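Forums > Home and Kitchen > Small Kitchens > Counter organizing
Print this page | E-mail this thread
Posted Sunday, February 5, 2023, by Shiela Catacutan

Topic: Trays and racks on the counter, do they help or only move the mess?

Shiela Catacutan wrote:
Hello to all. I have been reading this forum for a long time, but this is my first topic, so please be patient with my English. We moved in June to an apartment in Enriquez with a good counter and almost no drawers. Two drawers, to be exact, and one of them does not open fully because of the oven door. So everything lives on top. I have 295 cm of counter in total, and when I prepare dinner I feel that I have perhaps 40 left.

My idea was to buy bamboo organizers, so that each kind of thing has its own home. Now the tea is in the lower part of a small shelf, the canisters stand on top of it, and there is a tray with a divided inside which was meant for spoons. In real life the tray has become the place for chips. The wooden spoon goes wherever the skillet goes, and the big cutting board has to lie flat behind the tray. 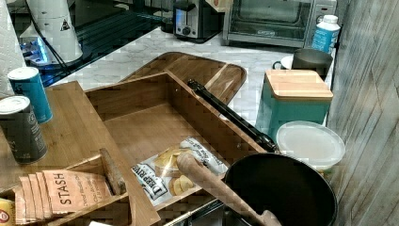
Fernura: I had the same shelf idea for two years and I gave it up. A tray on the counter takes the space of the tray plus the space of what does not fit in the tray. Put the chips in a cupboard, hang the skillet on the wall, and you will not need to organize the rest. I am sorry if this is too direct.

Drovent wrote:
I do not agree with Fernura. A shelf with two levels gives you back the surface it stands on, so for tea and canisters it is a good solution. The divided tray I would return, if the shop still accepts it. Dividers are for drawers.

But Shiela, may I ask what you do with the cutting boards? For me this is the most important point. If a board lies flat all day, people begin to put things on it, and then it is no longer a board.

Shiela Catacutan wrote:
Thank you both. Fernura, the wall is not possible, because the owner does not allow holes. I asked her twice, and the second time she answered with one word.

Drovent, you are right about the boards. I was thinking to stand them in a rack, but I am afraid for the dark one. I like it very much. The grain is beautiful, with the brown bands in different tones, and it already has some fine scratches. I read that a dark walnut color shows scratches more than a light wood. I bought a bottle of mineral oil of 200 ml and I put a thin layer, leave it for the night and wipe in the morning. 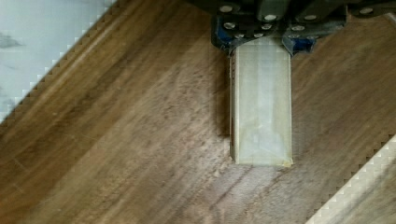
I do this every second week. My sister says it is too often and that once in two months is enough, but she has a plastic board, so I do not know how much I should listen to her. The oil does not remove the scratches. It only makes them less pale for some days.

Sollell wrote:
Your sister is too strict and you are too generous. I oil mine when water stops making drops on it. Standing in a rack is good for wood, air comes to both sides. Only do not put the rack close to a toaster or an oven, the heat can bend a board. Mine was bent like this and it cost me 168, I was very angry with myself.

Fernura: Again one more object on the counter. First a shelf, then a tray, then a rack. You see where this goes.

Sollell wrote:
Fernura, a person with two drawers must put her boards somewhere. What would you do, keep them under the bed?

Fernura: On top of the refrigerator. I am serious. Flat, with a cloth between them.

Shiela Catacutan wrote:
The refrigerator is too high for me, I would need a chair each time I cut an onion.

Today I tried another arrangement, after reading your answers. The toaster oven and the small toaster are together on one side, with the dish towel over the oven for when we do not use it. The pot with its spoon is at the back. The tray with the chips I moved to the other side, and I turned it at an angle, because straight it was too near to where I work.

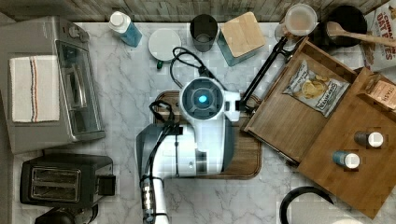

With this the middle is for the board, and the board stays there where I need it. I know that a tray at an angle is not very logical. My husband made it straight again after 8 minutes, and I turned it back. I will try it for one week before I spend money on a rack.

Drovent wrote:
The middle for work and the two sides for storage, I do it also like this. Please take the towel away before you switch on the oven, every time. And still I would return the tray.

Shiela Catacutan wrote:
I lost the receipt, so the tray stays. If somebody has a rack for two thick boards, please write me how wide it is.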